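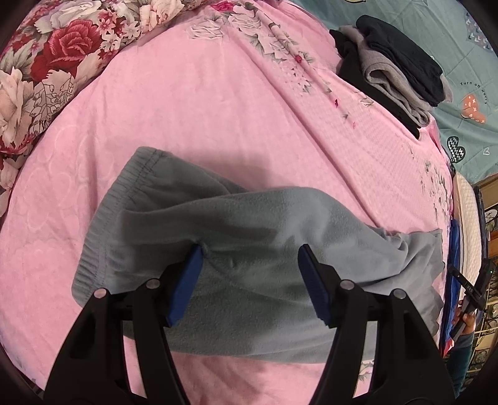
Section 4. Cleaning and Storing Your Lituvus Night Guard

Read this section before you wear the guard for the first time. It applies to the soft and the dual-layer versions of the Lituvus. If your dentist supplied the hard version, the steps are the same, but skip step 5 under "Weekly soak."

4.1 Before first use

1. Wash your hands with soap and rinse them.
2. Take the guard out of its case and rinse both sides under cool running water.
3. Check the inside surface with a fingertip. Small ridges from trimming are normal. A sharp point is not. Call your dentist if you find one.
4. Brush and floss your teeth.
5. Seat the guard over the back teeth first, then press it onto the front teeth with both thumbs. Do not bite it into place.

Note: Some tightness is normal for the first few nights. If your teeth are still sore at midday, stop wearing the guard and have the fit checked.

4.2 Daily cleaning

1. Remove the guard by loosening one back corner, then the other. Pulling from the front can split the material.
2. Rinse it right away. Saliva that dries on the surface is much harder to get off later.
3. Brush it inside and out with a soft toothbrush and a drop of plain liquid hand soap. Keep this brush separate from the one you use on your teeth.
4. Rinse until no soap is left.
5. Shake off the water and leave the guard on a clean towel until it is dry.
6. Put it in the case and close the lid.

Caution: Do not use toothpaste, including gel toothpaste. It scratches the surface, and stains settle into the scratches.

Caution: Never use water hotter than 40 °C. Do not boil the guard, microwave it, or put it in a dishwasher. A guard that has changed shape cannot be corrected at home.

4.3 Weekly soak

You need a clean glass, lukewarm water and one Bukell tablet. Other brands made for clear aligners may be used if the package says they contain no bleach.

1. Clean the guard as described in 4.2, steps 1 to 4.
2. Fill the glass with enough water to cover the guard completely.
3. Drop in the tablet and wait until it starts to fizz.
4. Put in the guard and leave it for the time printed on the tablet package.
5. Turn the guard over halfway through so that both layers are reached.
6. Rinse well under cool water, brush lightly and rinse again.
7. Pour out the solution. It cannot be saved for the next soak.

Warning: Cleaning tablets must not be swallowed or chewed. Keep them away from children.

4.4 Storage and travel

Keep the guard in the vented case at all times when it is not in your mouth. Guards wrapped in a paper napkin are often thrown away by mistake, and dogs will chew one left on a nightstand. Wash the case with soap and water whenever you do the weekly soak.

Do not leave the case in a parked car, on a radiator or on a sunny windowsill. The material begins to soften at 50 °C.

4.5 When to replace the guard

Contact your dental office if the guard has a crack or a hole, feels loose, or smells bad after two soaks in a row. Bring it to every checkup so the fit can be looked at together with your teeth. A new crown or filling may mean that a new guard is needed.

To order a spare case, ask for part 421. Replacement guards are made from your stored model, so a new impression is usually not required unless you have had dental work.

Section text: Impi Eskola. Clinical review: Viera Šťastný.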